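How to put a new epoxy floor in a small workroom

By Ornella Morelli

Last March we renewed the floor in our workroom in Girnport. I had never worked with epoxy before, so I made many notes, and I share them for people who want to do the same on a concrete floor.

What you need

A two-part floor epoxy, a slow drill with a mixing paddle, a roller with a long handle, a wide brush for the edges, masking tape, a vacuum cleaner, gloves and safety glasses. Read the data sheet of your product before you buy the rest. Mine asked for a special roller and I had already bought the wrong one.

Check the concrete

Tape a square of plastic sheet to the bare floor and leave it overnight. If you find drops under it in the morning, the concrete holds too much moisture and the paint will come off later. Repeat the test in a second corner, best near an outside wall.

Clean and grind

Remove oil with a degreaser and rinse two times. After this, grind the surface until it feels like fine sandpaper. I rented the grinder from Galli and it was heavy, so ask a second person to help you carry it. Lerato Dlamini helped me and she also did the corners by hand with a stone. Vacuum everything, wait for the dust to fall, and vacuum again.

Fill the cracks

Press repair mortar into the cracks with a flat knife and make it level. Small holes will show through the color, so look at the floor with a lamp held low.
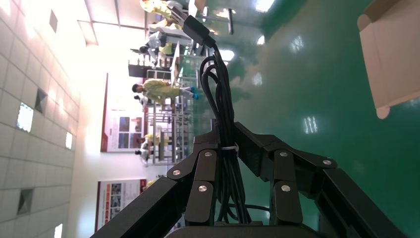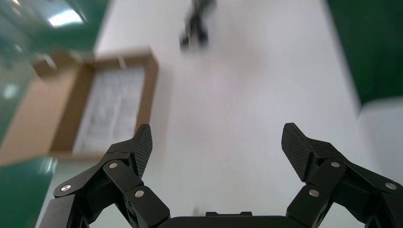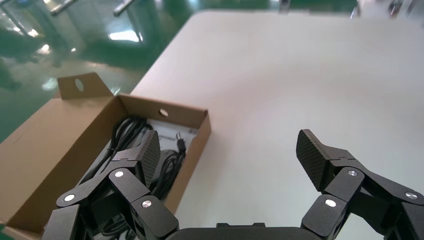 The green epoxy floor is in the first picture, on the right side.

Mix and roll

Mix only what you can use in 30 minutes. Stir the color part alone first, add the hardener, and stir slowly for 3 minutes. Scrape the sides of the bucket also. Then pour all of it into a second clean bucket and stir again, so that no unmixed part stays at the bottom.

Paint the edges with the brush and begin rolling at the wall that is farthest from the door. Always keep a wet edge. If you must stop, stop at a straight line of tape.

Second coat

We waited overnight and rolled the second coat across the direction of the first one. Pull off the masking tape while the paint is still a little soft. I forgot it behind the radiator and had to cut it out with a knife.

Waiting time

We walked on it in socks the next day. Heavy furniture came back after 8 days, and before that we put felt under all the legs. For washing, use warm water and a mild soap, and wait with the strong cleaners until the floor is fully hard.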